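Recoger la bandeja de la merienda en una sola vuelta

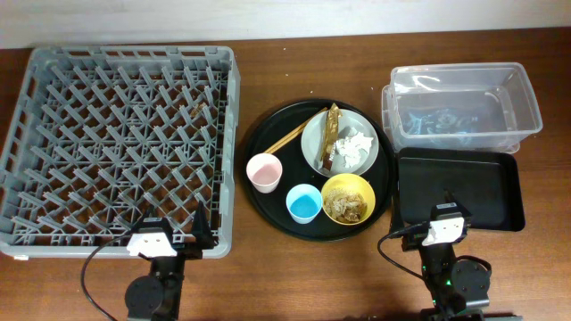

La bandeja antes de empezar: plato, palillos, dos vasos y el cuenco con restos. El escurridor espera a la izquierda.

En mi casa se come muchas veces con bandeja, en la mesa de madera, y durante años yo la llevaba así como estaba hasta el fregadero y allí ponía todo dentro, con los papeles y con la comida. El resultado era un desagüe lleno de migas y un agua sucia desde el primer minuto. Ahora hago el trabajo en la mesa, antes de abrir el grifo, y quiero explicar mi orden, por si le sirve a alguien.

Primero, los papeles

Lo primero que sale de la bandeja es lo que no se lava: el envoltorio y la servilleta. Si la servilleta está limpia por un lado, la uso para pasar el plato y quitar la grasa, y después va a la basura. El envoltorio lo miro antes de tirarlo, para saber en qué cubo corresponde; en mi municipio los plásticos van al amarillo y el papel con grasa no va al azul. Consulten las normas de su zona, que cambian bastante.

Los restos de comida

Los restos los junto todos en un solo recipiente, normalmente el cuenco, que ya está sucio. Para empujarlos utilizo una espátula de silicona pequeña, marca Imeo, que compré para repostería y que al final sirve más para esto. Una cuchara también vale, pero deja siempre algo pegado en la curva. Cuando el cuenco lleva todo, lo vacío en el cubo orgánico de una vez.

Si la comida es seca y se desmigaja, conviene vaciar el cuenco sin mojarlo. Con agua se forma una pasta que se pega al cubo y huele pronto.

Los líquidos

Los vasos con bebida se llevan al fregadero en la mano y no en la bandeja. Parece una pérdida de tiempo, pero limpiar una bebida de color en una mesa de madera cuesta mucho más. El azul y el rojo son los peores: si cae una gota, hay que secarla enseguida con papel, apretando, sin frotar, y pasar después un paño un poco húmedo en la dirección de la veta.

Para los vasos de plástico que han cogido color hago este remedio: 1000 ml de agua tibia y 80 g de bicarbonato en un barreño, y los vasos dentro toda la noche. Por la mañana se aclaran y se secan boca abajo. No utilizo estropajo verde con ellos, porque raya el plástico y en las rayas entra otra vez el color. En los vasos claros, rosa o celeste, las rayas se notan más.

Los palillos

Los palillos de madera no deben quedarse en remojo. Se lavan a mano con muy poco jabón, se aclaran y se secan con un trapo en el mismo momento. Yo los dejo luego de pie en un tarro, con las puntas hacia arriba, hasta el día siguiente. Dos veces al año les pongo una gota de aceite mineral, que extiendo con los dedos. Si aparecen manchas negras que no se van, es mejor cambiarlos.

El escurridor

Antes de colocar nada limpio, miro el escurridor. Los de plástico con rejilla de rombos tienen una cosa mala: las migas se quedan entre los dientes y no se ven hasta que están pegadas a un plato. Le doy la vuelta sobre el fregadero y dos golpes con la mano abierta. Si la miga no cae, uso un cepillo viejo de dientes.

Una vez por semana lo lavo entero con agua caliente y un chorro de vinagre. Para los agujeros del borde tengo un cepillo fino de Peltonen, de los que se venden para limpiar biberones. No hace falta que sea de esta marca, solamente que entre en la ranura.

El orden de colocar es este: los platos, de pie, detrás; los vasos, boca abajo, delante; el cuenco al final, inclinado, para que no guarde agua en el fondo.

Cajas transparentes para lo seco

Lo que se usa cada día lo guardo en cajas de plástico transparente con el borde plano. Vacías se meten una dentro de otra y ocupan poco. Un consejo: no las encajen mojadas, porque hacen vacío y luego es difícil separarlas. Si ya ha pasado, se echa agua fría en la de dentro, se pone la de fuera en agua templada y se espera un poco.

En la tienda Kullero las he visto en varias medidas. Las mías son de Plillness, un poco más rígidas, y el borde no se ha doblado todavía.

La bandeja y la mesa

La bandeja se limpia la última, con el agua que queda. Hay que pasar bien el paño por la parte interior del borde, que es donde se juntan las migas. La mesa la repaso con un paño seco de microfibra, empezando por el lado de la pared.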